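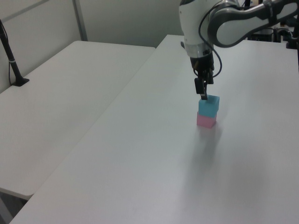
Shabnam Sethi asked under my last post why I'm still messing with stacking when the arm could already pick things up a month ago. Fair! Picking up was the easy half. Putting something down on top of something else is where all my evenings have gone.

So, a little thread on where the build is, because a few of you have been asking and my replies were getting long.

Quick recap for new people: I share a workshop called Norine with a bunch of woodworkers and one guy who fixes accordions. I get two tables and a stretch of wall. The arm is Okell. I didn't pick the name, it was voted on and I lost.

Okay, stacking. One pink block on the table, one blue block on top of it. The first version of my code lowered the blue one to a fixed height and opened the fingers. Worked great until I moved to a different spot on the table and found out the table isn't level. It's off by 2 mm end to end. I was dropping blocks at one end and squashing them at the other.

(Yes I shimmed the legs. No it didn't fix all of it.)

Second version: go down slowly, watch the motor current, stop when it jumps. Much better idea, terrible first try. My threshold was so touchy that the arm would stop in mid-air because the cable tugged on the wrist. I spent a whole evening blaming the code and it was a cable!

Cable tip, free of charge: leave a bigger loop at the wrist than you think you need. Mine used to run tight along the arm and it pulled every time the wrist turned past a certain point. Now it swings out in a big goofy curve and I've stopped getting phantom contacts.

Hina Bukhari wants to know about the fingers. Plain flat black ones, nothing fancy. I tried gluing rubber pads on and the blocks stuck to them on release, so you'd get a perfect little tower and then the arm would carry the top floor away with it. Pads are off.

The part I'm weirdly proud of is the release. It used to just snap open. Now it opens a hair, waits, opens the rest, then goes straight up before it does anything sideways. With the snap I was knocking over most of my towers. Last night I ran 30 in a row and lost 3.

All 3 were the same thing, too: the bottom block started out a little crooked and the arm lined up to where it thought the block was. So that's next. I want it to look again right before it lowers.

Parveen Mirani, you asked for the code. It's in a folder called Pumow and it's a mess, half the variables are named after soup. Give me until October and I'll put up something readable.

Goal after that is 5 blocks high. Shamim Hashmi has bet me a dinner that I won't get past four, and he's picked the restaurant already, which I find rude.

Going back in around 7 tonight to redo the camera calibration. If anybody has a good way of checking a table for flatness that doesn't involve buying a big slab of granite, my replies are open.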